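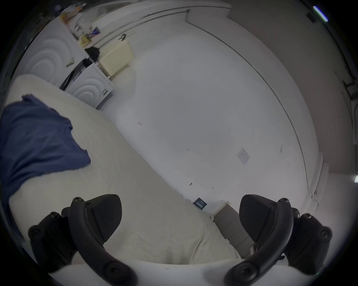 White sheet on the bed, dark blue clothing on the left.

Fitted sheet keeps creeping up at the corners

Lærke Kvaran
Posted May 9, 2024

I bought a new mattress in August and none of my fitted sheets stay put on it. They go on all right, but by morning at least one corner on the wall side has let go and there are wrinkles down the middle. The mattress is a Zukitz, and with the topper it comes to almost 19 inches. My sheets are cotton and came from a few different stores. The newest ones are Juhl and the package says "deep pocket" with no measurement.

I tried the elastic straps that clip to the corners underneath. Two of the clips broke the first week. I would like to avoid pulling the bed out every morning to fix it. Is there a brand that really fits, or is it something I'm doing?

Steinar Toft

Your sheets are too shallow. "Deep pocket" has no standard meaning. Some companies use it for 15 inches and some for more. You have to find the pocket depth in the product details, and if it isn't listed, ask the store before you buy.

You want the pocket to be a couple of inches deeper than the mattress and topper together, so look for 21 or 22. Measure with the topper on and nobody sitting on the bed. Also, cotton shrinks. Mine lost over an inch in length after a few hot washes. Wash on warm and take the sheets out of the dryer while they are still a little damp.

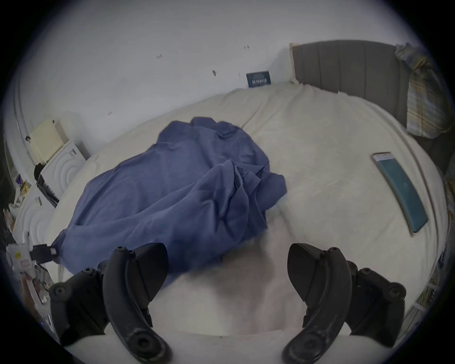 When you put the sheet on, do the two wall corners first and tuck plenty of fabric under, then do the near side. If you start with the easy corners you end up stretching the far ones to reach, and those are the ones that pop off. Elastic all the way around the hem also holds much better than elastic only at the corners. I have an Erkura set like that, paid 35 dollars for it, and it has stayed on my bed for 8 months of normal use. It's a bit rough for the first few washes.

If you want to keep the sheets you have, take the topper off for a night and see if they hold. If they do, you know it's only the depth. A slippery mattress protector can cause the same trouble, so check that too.

Forget thread count. A 1000 thread count sheet with a short pocket will come off just like a cheap one.

surnness_renter

Same problem here. I gave up on fitted sheets and use a king flat sheet on my queen, folded under at the corners. Takes longer to make the bed but it doesn't move much. The metal clips are better than the plastic ones by the way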